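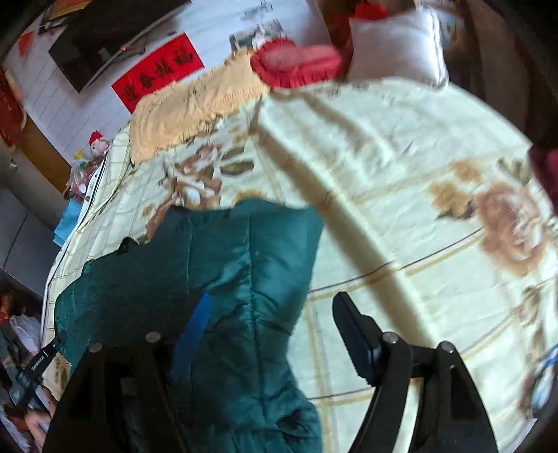 Padded jacket on the bed, between the hand-held gripper's jaws. Bedroom site, garment handling block.

Notebook entry, October. Garment handling, bedroom site. Collection under the Ivdale protocol; data to be delivered to the Civbridge training group.

Purpose. The block was intended to extend the garment set beyond thin cotton items. The existing set stands at 3,859 accepted episodes, of which only 116 involve padded or quilted outerwear. The model trained on the August split handles T-shirts and tea towels acceptably and performs poorly on anything with loft. The group has asked for 800 further episodes of padded garments before the next training run. The present entry records how the first portion was approached and what should be changed before the remainder is attempted.

Garment. One dark teal padded jacket with horizontal channels. It was selected for its sheen and for its bulk, both of which have caused difficulty in earlier blocks. The surface changes appearance considerably with the angle of the light, and the fill moves within the channels when the fabric is pressed. It was agreed beforehand that the jacket would not be smoothed by hand between episodes unless the start condition called for it.

Start conditions. Three were written into the protocol: spread, bunched, and face down. In the spread condition the garment is laid loosely with no attempt at symmetry. In the bunched condition it is gathered and dropped from standing height. In the face-down condition the garment is laid with the back uppermost and the hem towards the operator. Conditions are to be rotated in short groups so that the colour of the daylight does not become associated with one condition. This was not observed strictly in the first hour, and the affected episodes have been tagged accordingly.
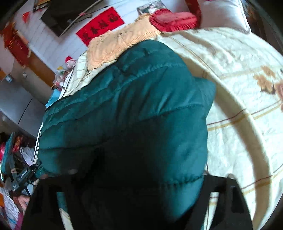
Bedding was left as found. The protocol permits any stable background, and a printed quilt is a more useful one than the grey bench cover at the Vustton laboratory, on which nearly all of the earlier garment episodes were recorded. A review of those episodes in September showed the segmentation leaning heavily on the plain background. Pillows and blankets remain at the head of the bed throughout. They are not task objects and should not be touched. Where the gripper contacts them during an approach, the episode is to be kept and marked "incidental contact", and the operator should continue at normal speed.

The approach itself requires more discipline than it did with flat garments. The natural tendency of a person holding the tool is to push down into the padding and close. This produces a grasp, but the fingers gather an uncertain quantity of fill along with the shell, and the recorded jaw width then says very little about what is held. The instruction for the block is as follows. Bring the fingers down open. Pause for one breath over the chosen point. Close until the fabric resists, and hold before lifting. The pause matters to the annotation step, as it marks the boundary between approach and grasp without anyone having to judge it by eye afterwards.

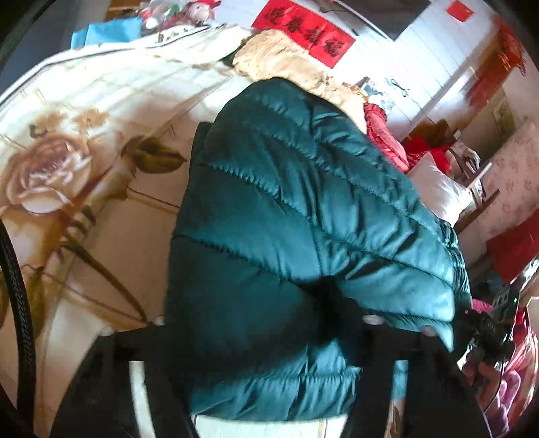
Lower section of the jacket between the fingers, garment folded over on itself.

Bunched condition. When the sleeve and body panels lie over one another it is difficult to say which layer has been taken. The label sheet currently offers "sleeve", "body", "collar" and "hem" with no provision for two at once. Annotators have been choosing whichever they see first. A "multiple layers" value is to be added, with a free-text field beside it, and the bunched episodes already labelled should be passed through again. This is tedious but the number is still small enough to manage.

Occlusion is also worth recording. With the fabric raised, a bulky garment hides much of the bed from the tool camera, and the tracking must rely on whatever remains visible of the wall and the pillows. The wall at this site is favourable in that respect, with a banner and a television both offering strong edges. A site with a bare wall would likely need markers. The Dela Peña site should be checked for this before anyone travels there.

Face-down condition. The hem is the preferred grasp point, with one finger to either side of the chosen section. The elastic band gives a firm edge and the grasp is easier to repeat than one taken in the channels.
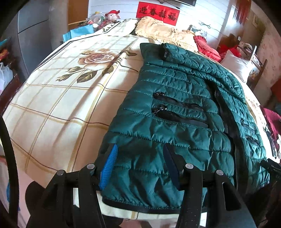

Zippers require a separate note. The protocol says to avoid hard fittings, and operators have taken this to mean the main front zipper only. Pocket zippers and their pulls are to be treated in the same way. A pull caught between the pads gives a closing width that looks like a good thick grasp in the log, and it cannot be separated from one without viewing the video. Episodes in which a pull is grasped are to be retained under "fitting contact" and excluded from the training split.

Pads should be inspected at the start of each block and wiped with a dry cloth. No solvent is to be used on them.

Timing. An episode with a padded garment takes noticeably longer than one with a T-shirt, chiefly in the reset. Operator fatigue is a consideration. The wrist is held at an awkward angle over the far side of the bed, and a change of operator every half-hour is recommended. The alternative is to work from both sides of the bed, which would also vary the viewpoint — an advantage the original plan overlooked.

Items outstanding:

Add "multiple layers" and "fitting contact" to the label sheet.
Re-label bunched episodes.
Reword the clause on hard fittings.
Obtain a second padded garment, matte, in a light colour. A child's size would be useful as well.
Confirm with Civbridge whether incidental contact episodes count toward the 800.
Check storage on the Vustton machine before copying. The previous transfer stopped partway and was not noticed until the following morning.

Next block to begin with the face-down condition, 9:30 a.m. start.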